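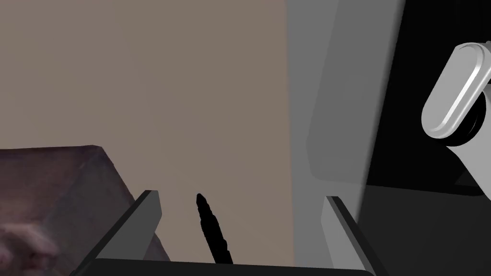 Re-gluing a loose chair rung

A rung that turns in your fingers has lost its glue bond and will work its way out sooner or later. Wood glue doesn't stick to old wood glue, so squirting more in around the edge won't fix it. The joint has to come apart first.

What you need: PVA wood glue, a rubber mallet, a utility knife, 100 and 200 grit sandpaper, a strap clamp or a length of rope, and an old towel.

1. Mark each loose rung and its hole with masking tape and a matching number. Rungs often look the same but rarely swap well.

2. Check for nails or pins through the joint. Pull any you find.

3. Tap the leg away from the rung with the mallet, holding the towel over the leg. If it won't move, drip warm white vinegar into the joint, leave it until morning and try again.

4. Scrape the old glue off the rung end with the knife, then sand lightly with the 100 grit. Take off glue – not wood. Clean out the hole with a rolled piece of the same paper.

5. Test the fit dry. If the rung is sloppy, glue a thin wood shaving around the end and let it set before going on.

6. Brush glue on the rung end and inside the hole. Push it home and put the strap clamp around all four legs.

7. Stand the chair on a flat bench and check for rocking before the glue grabs. Wipe off drips with a damp rag.

Leave the clamp on overnight. Touch up any scuffed finish with the 200 grit and a bit of matching stain.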